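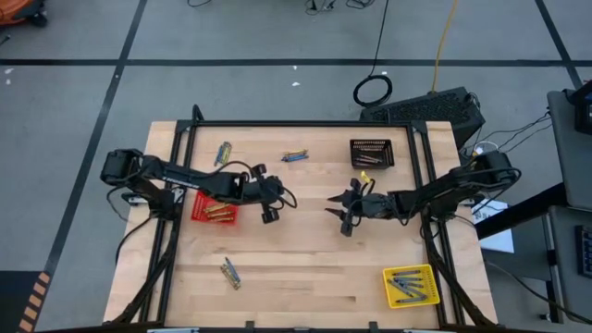

Questions about the Pomley evening language exchange

Who can join?
Everybody over 16 who wants to practise speaking. You don't need to pass a test before. Our members speak 38 languages at home, so there is a good chance to find a partner for yours.

How does one evening go?
We start at 7 pm. You talk for half an hour in one language, then you change to the other one - please use a clock, because the stronger speaker always takes more time. After the break there are small groups.

Do I have to pay?
The first two evenings are free. After that the fee is £59 for a year, and it covers tea and the room. Students should write to Vasanthi Joseph before they pay.

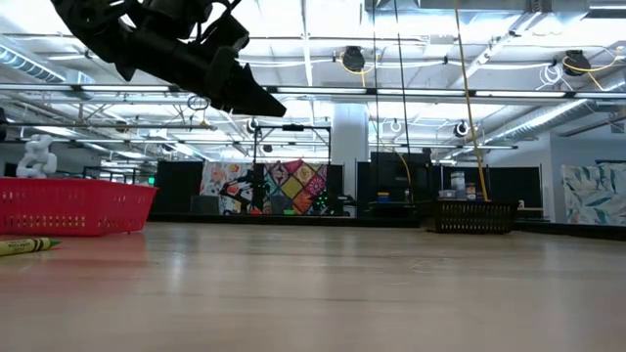
Can I change my partner?
Yes, and you don't have to give a reason. Send a message to Eilidh Innes and she will look for another person. For the less common languages it can take until the next month.

Will somebody correct my grammar?
Only if you ask for it. Some people like to be corrected at once, others prefer to hear it at the end. Tell your partner which one you are.

Is there something for complete beginners?
Not in the exchange itself. You should know enough to introduce yourself and to ask simple questions. Prakash Warrier gives a beginners' course in Malayalam from October.

Do you meet in December?
Only in the first half of the month. We begin again in the second week of January.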